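Clarnus Community Arts Access Program
Progress report to the Grollell Fund, period ending March

1. Summary
The second half of the program year has proceeded largely to plan. The artwork lending collection now holds 49 works, and the first loans to Plirkalach and Mihăilă have been made. Spending remains within the approved budget.

2. Lending collection
Borrowers continue to favour smaller framed works. Labelling and condition reports are complete, apart from 2 works awaiting new glass. The insurer has agreed to cover travel between centres - a matter left open in our last report.

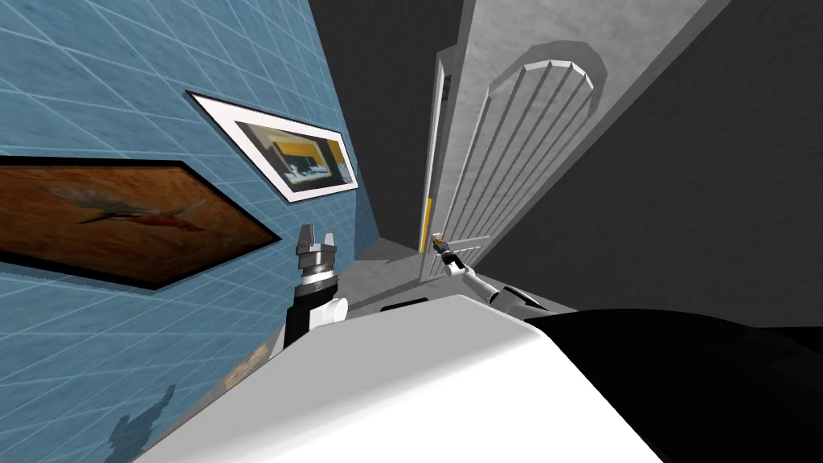

3. Workshops
Attendance at Plirkalach was lower than expected in January, when the bus timetable changed. Sessions now start at 10 am. The printed program guide, with a run of 1000 copies, has been delivered to both centres. 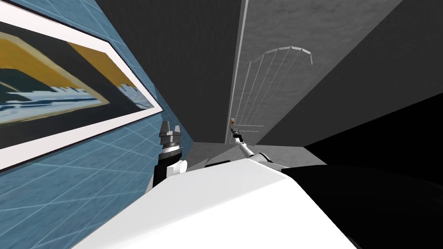
Interior view, blue wall at left.

4. Next period
We request approval to carry the unspent freight allowance forward. Revised loan forms will be supplied with the final report.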